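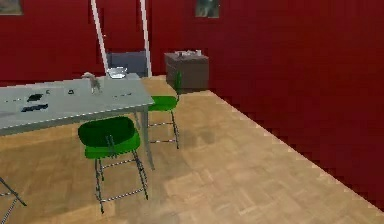 Figure 3. Simulated room: table and green bar stools

3.1 Planning the purchase

1. Trial each task in the Heltameo simulator before requesting a quotation for the Timari arm.

2. List the surfaces the arm must serve. Measure the height and depth of each at your own site.

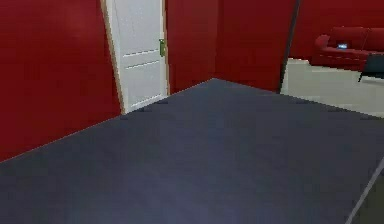

3. Allow for 16 simulator licences in the first year. Training is charged separately — see the Sukov price list.

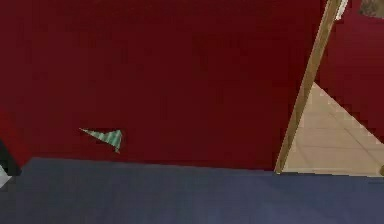

Note: Spare gripper pads are ordered in packs of 3.

4. Record every door and handle type to be operated, and send the list with the order form. 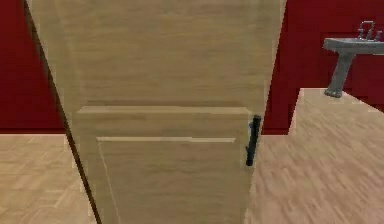

Caution: Do not commit funds on simulated results alone. A site survey must be completed before the order is signed.

5. Submit the budget form by the end of March.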